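Prindmont : deux Églises, une chapelle et un accord sur le chauffage

Mai 2020

Les communautés catholique et orthodoxe roumaine de Prindmont partageront officiellement la chapelle Saint-Aubin. La convention a été signée ce mois-ci sur le capot d'une voiture, à l'extérieur, les signataires gardant entre eux une distance que des siècles de théologie n'avaient pas toujours réussi à imposer. Elle comporte huit pages. Le dialogue doctrinal en occupe une demi-page, le chauffage deux.

Le texte a été négocié pendant tout l'hiver par Remedios Cabello, déléguée à l'œcuménisme pour la paroisse, et Alina Dobre, qui représente la communauté orthodoxe. Celle-ci célébrait jusqu'ici dans la salle polyvalente de Bralden, entre un panier de basket et une estrade où le club de théâtre laissait volontiers ses décors. La dernière vigile pascale célébrée là-bas, l'an dernier, s'est déroulée devant la façade peinte d'un hôtel balnéaire.

« Nous nous sommes entendus très vite sur l'essentiel, raconte Alina Dobre. Les difficultés ont commencé avec les placards. »

La sacristie en possède un grand, fermé à clé, dont la serrure répond à une logique connue du seul sacristain, Duarte Sequeira. Les orthodoxes souhaitaient y ranger leurs icônes et leurs encensoirs. La paroisse y conservait les santons, une sono en panne et un stock de missels retirés de l'usage sous un évêque dont le nom échappe à tout le monde. Une première version de l'accord prévoyait un partage par étagères. La version signée parle d'une « jouissance concertée du mobilier de rangement », formule que chaque partie interprète pour l'instant à son avantage.

Restait l'encens. Le conseil paroissial craignait pour les voûtes, repeintes il n'y a pas si longtemps, et l'un de ses membres avait demandé si l'on pouvait envisager un encens « plus discret ». La question a été transmise à la partie orthodoxe, qui en a pris connaissance avec calme. Après consultation du peintre, lequel a déclaré que ses voûtes avaient surtout à craindre la gouttière nord, le point a été retiré de l'ordre du jour. La gouttière y a pris sa place.

Le calendrier a demandé plus de doigté. Les deux Églises ne fêtant pas toujours Pâques à la même date, on pensait les conflits rares. C'était compter sans les années où les dates coïncident, ce dont les théologiens se réjouissent et qui plonge les responsables de planning dans la consternation. L'article sur ce sujet établit une alternance, avec une célébration de la lumière commune sur le parvis, si le temps le permet et si l'on s'accorde sur celui qui tiendra le briquet.

La convention règle aussi le sort du vestiaire solidaire, installé dans l'ancienne salle de catéchisme, derrière le chœur. Fermé depuis la mi-mars, il sera désormais géré par les deux communautés, qui y recevront vêtements et linge de maison dès que les consignes sanitaires le permettront. On y acceptera les dons propres et en bon état, précision jugée utile après un long débat sur ce qu'un paroissien entend par « en bon état ».

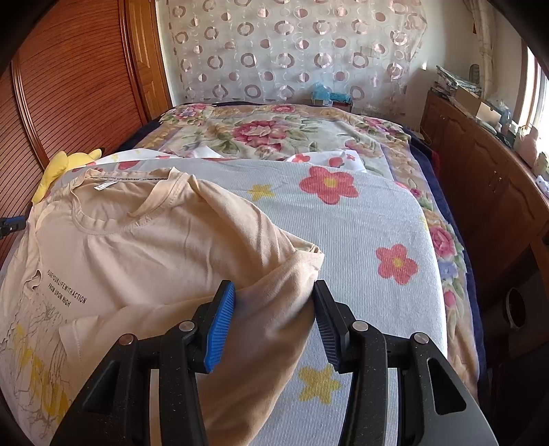

T-shirt beige à manches courtes et serviette de couleur claire.

Soledad Ibarra, qui s'occupe du vestiaire depuis son ouverture, a obtenu que les chasubles mitées n'y soient plus déposées « en attendant ». Elles attendaient depuis longtemps. On leur cherche une destination digne, et le musée de Plostthorpe, sollicité, a répondu par une lettre très courtoise où il est question du manque de place.

Côté finances, la fondation Symonenko, qui soutient des lieux de culte partagés dans la région, prend en charge la réfection de l'installation électrique. Le reste viendra d'une souscription lancée juste avant le confinement, moment que ses promoteurs reconnaissent ne pas avoir choisi avec un flair particulier. Elle a néanmoins réuni plus de 200 donateurs, dont plusieurs n'ont mis les pieds dans aucune des deux Églises depuis leur baptême et l'ont signalé par écrit, comme pour prévenir tout malentendu.

Quant au chauffage, dont il faut bien parler, la question oppose moins les confessions que les tempéraments. Les offices orthodoxes sont longs et se suivent en bonne partie debout ; les messes sont plus brèves et se suivent assis, sur des bancs qui restituent fidèlement le froid de la nuit. Chacun avait donc d'excellentes raisons de vouloir régler le thermostat, et de soupçonner l'autre de l'avoir fait. L'accord interdit d'y toucher à quiconque n'est pas Duarte Sequeira. L'intéressé a accepté la charge sans enthousiasme. « Jusqu'ici je n'avais qu'une seule Église qui se plaignait », observe-t-il.

La première prière commune aurait dû se tenir dans la chapelle, avec chorale, discours et vin d'honneur. Elle a eu lieu en visioconférence. Le Notre Père, récité ensemble dans les deux langues, est arrivé chez les participants avec des décalages variables, certains atteignant l'amen quand d'autres en étaient encore au pain quotidien. Le micro d'un fidèle est resté ouvert durant toute l'homélie et l'assemblée connaît désormais ses vues sur la cuisson des asperges. Remedios Cabello assure que le moment fut recueilli – « par intermittence », concède-t-elle.

À la mairie, l'adjointe aux affaires culturelles Begoña Sarmiento salue « un bel exemple de voisinage ». La commune, propriétaire des murs, n'avait pas d'objection à formuler. Elle avait en revanche un formulaire, qu'il a fallu remplir une seconde fois, la case « culte » n'admettant qu'une seule réponse. Les services ont fini par inscrire « autre », solution dont les deux communautés se sont déclarées également mécontentes.

La bénédiction des lieux se fera à la reprise des célébrations publiques, devant une assistance limitée à 21 personnes tant que les bancs ne pourront être occupés normalement. La liste des invités est en cours de négociation. Les demandes d'inscription se font auprès du secrétariat paroissial de Prindmont, et les dons au vestiaire sont à garder chez soi jusqu'à l'annonce de sa réouverture. Le sac laissé devant la porte la semaine dernière peut être repris par son propriétaire.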